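4.2 Moisture readings and the patience of slabs

A concrete floor will tell you it is dry long before it is. The top of a slab gives up its water first, to the air, while the lower part holds on to its share for months. Anyone who glues a floor covering down in between gets a lesson in vapor pressure, usually in the form of bubbles. Most of the flooring failures we were called to look at in the Clorgate buildings began this way, and most had a signed form in the project folder saying the slab was fine.

We took 1206 readings in 51 rooms. Each room had three probe holes, drilled to forty percent of the slab depth, sleeved, capped and left alone. Leaving them alone was the hard part. Caps went missing, one hole was filled by a helpful painter, and in the Skernis annex a whole corner of the test area vanished under a pallet of ceiling tile for most of March. Readings from disturbed holes were dropped from the analysis, with some regret, as several of them agreed with us.

Surface meters were used next to every probe for comparison. They are quick, cheap and popular with people who would like to go home. In rooms with heating on, the surface meter called the slab ready well before the probe did. In unheated rooms the two came closer together, mostly by both being gloomy.

Rooms were sorted by how they were used during drying: empty, used for storage, or occupied. The last group deserves a word. The usual guidance assumes a bare slab with air moving over it, and occupied rooms have furniture in them (Figure 3). Anything with a solid base acts as a lid. Water that would have left through the surface stays underneath, or wanders sideways until it finds a way out. We asked occupants to shift heavy items away from the probes and they mostly agreed to, which is a different thing from doing it.

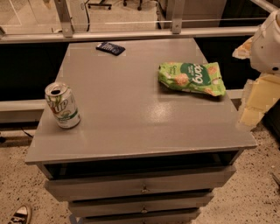

Figure 3. Chest of drawers on a speckled floor.

4.3 Sealers, and what was hoped of them

Nineteen of the rooms had been given a penetrating sealer before our work started. The sealer had been sold to the owner as a cure for damp, cracking and dust. It did help with the dust. On moisture the picture is less cheerful: sealed slabs dried more slowly than unsealed ones of the same thickness, and their surface readings were the most flattering of the whole set. A sealed surface looks dry because it is good at keeping the water where the meter can't see it.

Hairline cracks made less difference than we expected. We had supposed, following Triantafyllou, that a cracked slab would dry faster along the crack, and it did, over a strip narrower than a hand. Past that strip the crack might as well have been drawn on with a pencil. Wider cracks were a separate matter and were left out, partly for reasons of method and partly because the owner had them filled while we were at lunch.

İlker Akyol repeated the probe readings in the Itora rooms with a second instrument and without sight of the first results. The two sets matched closely, apart from one room where he had been given the wrong key and had, with great care, measured the room next door.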